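Transferring staff to a new entity: who answers for accrued leave?

Posted by Tassanee Jaidee in Organizational Change

Our agency's records division will move to a new nonprofit, Stenow, in June. The transfer covers 239 employees, most of whom hold unused leave earned under the public pay plan. The draft agreement states that service dates will carry over but does not mention leave balances. May the new employer decline to accept them, and should staff be told before the agreement is signed?
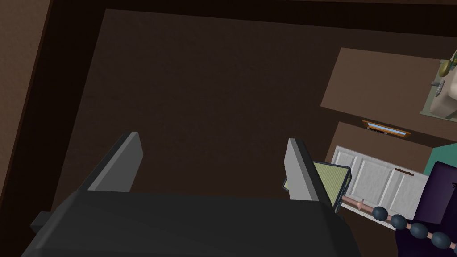
Abelardo Espinoza
The answer depends on the transfer agreement and on any union contract in force. Where both are silent, the usual choices are a payout by the old employer or a transfer of the balance together with the funds to cover it. I would advise settling the matter in writing before signature. When Vovar took over 165 positions from our county, the question was left open, and it required 3 rounds of talks to close. 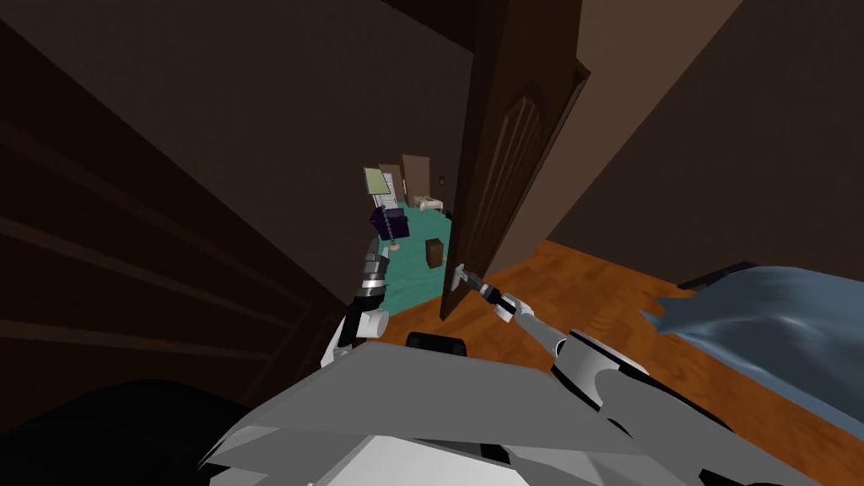
The parties should also agree on a single cutoff date for balances. Each employee should receive a written statement of hours and be given a fixed period in which to dispute it. Sick leave should be listed apart from vacation leave, as the two are often treated differently under local rules.

Percy Rengifo
They have to pay it. Ask payroll.

Abelardo Ccori
The reply above is too broad. A payout is not required in every state, and some public plans cap the hours that may be paid. Please have counsel review the plan document. 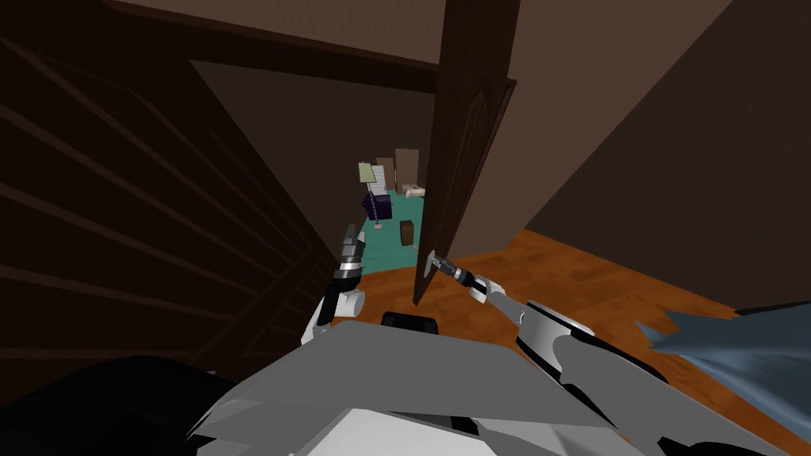
With regard to notice, early disclosure is advisable even where no rule demands it. Staff who learn of a gap after the transfer tend to direct their complaints to the new employer, which may have had no part in creating it. A short joint letter from both employers, with one contact person named for leave matters, is normally sufficient.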